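Caderno da bancada, maio, começo da tarde

Continuo na briga com o nó de preensão do Flekine. Ontem a Vira Tkachuk trocou o filtro de profundidade e eu passei a manhã inteira achando que o erro era dela (desculpa, Vira!). Era meu: a transformação da câmera do punho ainda usava a calibração velha, e o planejador mandava a garra descer torta. Recalibrei com 200 poses e o resíduo caiu bastante.

O detector agora roda a cada 222 ms, meio lento, mas dá. O que me incomoda é a base cinza: os pinos repetidos confundem o casamento de pontos, principalmente longe da câmera, onde viram uma textura só. 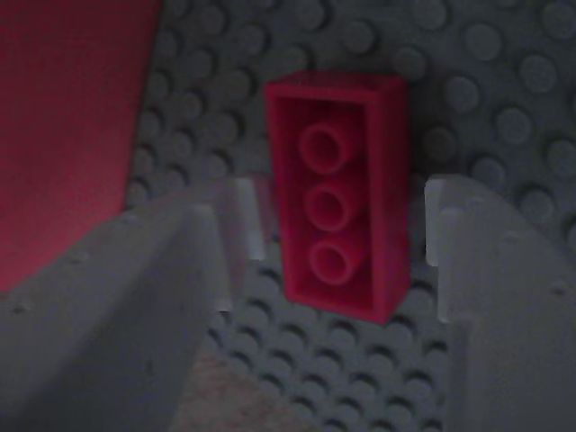

Peça vermelha de cabeça para baixo, entre os dedos.
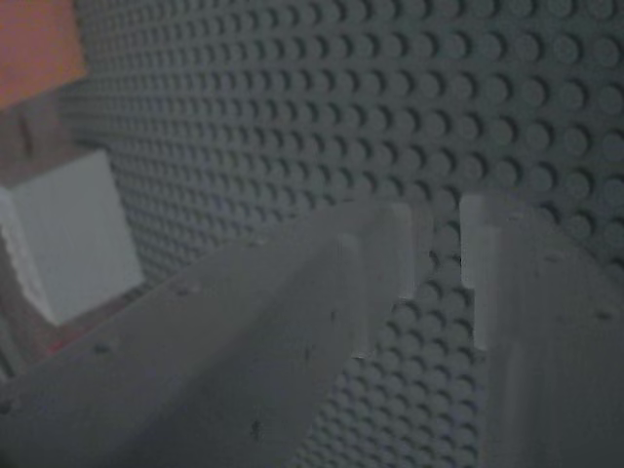
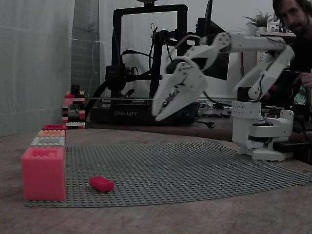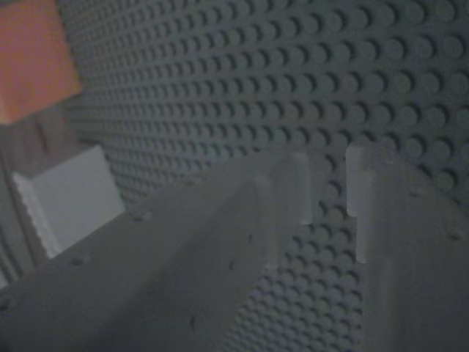
Bom, voltando ao planejador. O Jinlong Lei quer que a gente estime a orientação completa da peça antes de aproximar, e acho que ele tem razão, porque com o retângulo 2D eu não distingo pinos para cima de pinos para baixo. Vou pôr uma classe a mais no detector e ver no que dá. O conjunto de treino está com 2.932 recortes, queria fechar em 3.000 antes de treinar de novo.

Pendências: limitar a velocidade no último trecho da descida, gravar a abertura da garra no log (esqueci de novo!!) e perguntar ao pessoal da Cullent se o driver novo aceita interromper trajetória no meio.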